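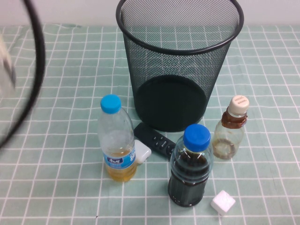
Item 2: the clearing table, basket empty.

Meetings > Stonosar Site > Staff and Automation Group

Minutes, 19 Sep 2020, Skullcombe building, upstairs room

1. Last minutes agreed. The Josadcombe visit moves to February.

2. Clearing station. Table clearing is now on the arm for the early shift, and the mood on the floor is great - people who used to start the day bent over bins have gone to labeling, and they like it! Target stays at 2,000 picks a week.

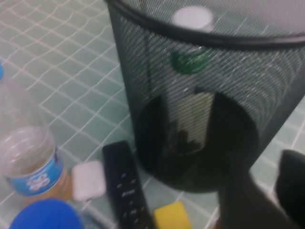

Wrist view, with the remote and the white case in front of the basket.

3. Stops. The log has 235 stops, mostly on see-through plastic. Early shift asked who answers a stop when both leads are at lunch. Agreed: whoever is nearest, and it goes in the log as a stop, never against a person's name.

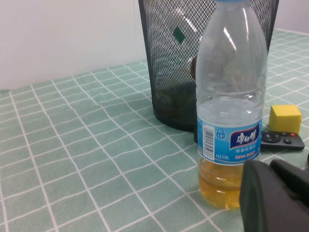

Late shift would like the same training as early shift, and soon. Everyone was for it. 12 places are open, in paid hours. Effiong will send the course sheets.

4. Jobs. No hours are lost under the present plan. Two people have asked to learn gripper upkeep, a job we didn't have last year - very good news.

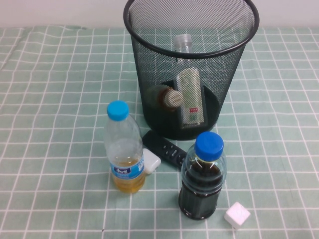
Photo: Stonosar floor team

5. Any other business. Glass going into the basket: early shift wants a thicker liner. To be priced.

Next meeting in room 13.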